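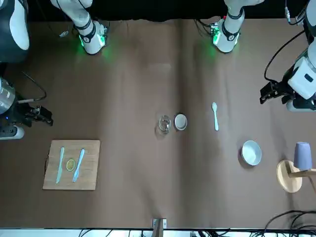
3.2 Small things and what people call them

I went into this part of the study thinking the lemon would be the easy one, and it was! All 161 people who filled in the Wekedstead questionnaire called it a lemon, or a slice of lemon, and moved on. The dishes were another matter. A shallow white dish with a bit of a rim was a saucer to some and a dip dish to others (one reply said "the thing you put the teabag on", and I've kept that in the tables as it stands). Put a deeper bowl near it and the answers shifted again – people seemed to save "bowl" for the deeper one and go hunting for a different word for its neighbour.

I gave everyone 20 minutes, which was plenty, and they could go back and change a name if they liked. 45 of them did.

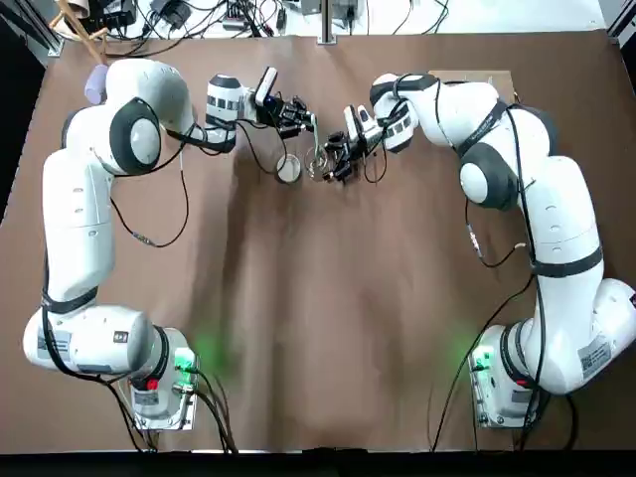

H. Prendergast

Figure 2. Small round metal container, white inside, with a thin silvery wire-like piece held just to its right.

The container in Figure 2 is the sort of thing I'd call a tin without thinking, but "pot" and "lid" came up a lot in the Prisitz replies, and I can see why. I've coded all three as container words for now. The wire-like piece I've left out of the counts in Table 4, as too few people gave it a name at all, and I come back to it in Section 5.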